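Clearing and Storing on a Shared Worktable
Student project report, Jalcombe design course
2019-06-17
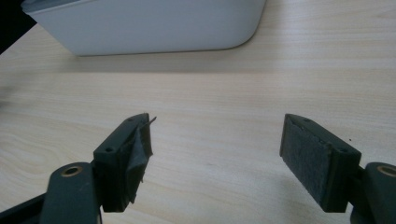
Our group looked at how plastic storage containers are used on the shared tables in the Tarigan study room. The tables have light wooden tops and people use them for everything from lunch to model building. We wanted to know how much space is lost to containers that stay out all day.

We kept a log for 21 days and wrote down 168 entries. Each entry gave the table, the container and how long it stayed there. White rectangular containers with rounded corners were the easiest to work with. They wipe clean quickly and two of them fit side by side at the back of a table. The rounded corners waste a little room — small parts collect in the gap when containers are pushed together.

Most containers were left out between classes. When we asked people to slide them to the back edge before leaving, the front of the table was free more often. Labels helped less than we expected. Several peeled off within a week, and we ran out of replacements.

We did not test containers with lids. The next group plans to do that in September, using the same log sheet with an extra column for stacking.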